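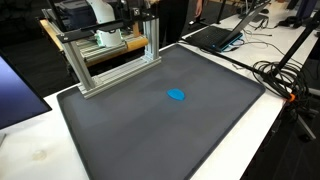 Week 5: Why We Sort Things

Reading: Golestani, chapters 3 and 4. The chapters are short. The footnotes are where she hid the book.

Every filing system is an opinion. The Pelow town library shelved its 3,000 books by color until a new librarian, Bijan Kiani, asked where to find the history of salt. It was under green. Regulars still miss the old way and will tell you so at the desk.

Terms to know
Category: a box we agree to pretend has walls.
Edge case: whatever you are holding when the boxes are full.
Miscellaneous: the largest category in any system more than a year old.

Kiani's new scheme had 19 subject headings. By December it had 37, and one of them was "Other (Large)." Ask yourself what problem that heading solved, and for whom. Shelf height is a fair answer. So is despair.

For Thursday
Pick a drawer at home and write down the rule that decides what goes in it. One page. "It was like that when I moved in" has been used, by Bastian Reinholz, and got a C.

Late papers go in the tray outside my office, under L, for reasons we will cover in week 6.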